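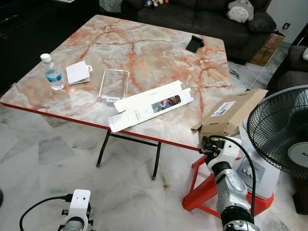 Pluston Racing
Official account, Communications Office

Pluston Racing confirms that it will enter a second car in the Vamaslow Touring Series beginning with the June round at Bellamy. The entry has been accepted by the series office. Details follow in this thread.

The new car will carry No. 38. The existing No. 17 entry continues without change to its crew, its livery or its place in the championship standings.

Both cars will be prepared at the team's workshop. The floor area there has been extended by one bay, and the second car has its own set of lifts, tool cabinets and spare body panels.

Girano, a partner of the team for several seasons, becomes the primary sponsor of No. 38. Its name will appear on the hood and both rear quarters. On No. 17 the Girano mark stays where it is, on the lower door.

The driver for No. 38 will be announced separately. The team asks that media outlets wait for that notice and do not treat names circulating online as confirmed.

On testing: No. 38 completed two days of private running at the Bellamy short course. The program covered brake cooling, fuel pickup in long right-hand corners and seat fit. Lap times from private tests are not released.

One item from that test is still open. The left rear damper mount showed wear earlier than the crew expected, and a revised part is being made for both cars. It will be fitted before scrutineering.

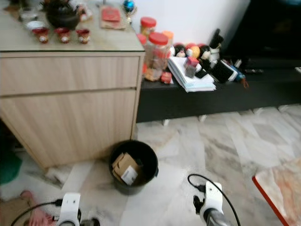
Tea things and snack jars indoors.

Points: under series rules, a car joining after the opening round scores for its driver from its first start. It does not score toward the team title until its third. No. 38 will therefore count toward the team total from the third race it enters.

Pit assignments at Bellamy place the two cars in adjoining boxes near pit exit. They will share a fuel rig. The crews will be separate, with a single strategy desk covering both -- the arrangement the team used in its earlier endurance program.

Race numbers and garage signs for No. 38 will be in place from the first practice session. Marshals and photographers should note that the two cars share a base color. No. 38 has a yellow mirror and windshield strip, and No. 17 keeps its white ones.

Tickets: members of the Pluston supporters' club may apply for paddock passes through the members' page. The club now has 3741 members and passes are limited, so a ballot will be held. Applications close at 6 p.m. on the last day of the month before the race.

Members who already hold a season pass do not need to apply. Their passes are valid at Bellamy and admit one guest under 16 at no charge.

The open garage hour will take place from 9 a.m. on race morning. Visitors are asked to wear closed shoes and to stay behind the marked line while the crew is working on either car.

Team clothing with the No. 38 will be sold at the trackside stand during the Bellamy weekend and by mail afterward. Existing No. 17 items remain on sale at current prices.

Media accreditation is handled by the series office and not by the team. Interview requests for either car should be sent to the Communications Office -- please state which car in the subject line.

The entry covers the remaining rounds of the current season. A decision on next year will be made after the final race at Vamaslow.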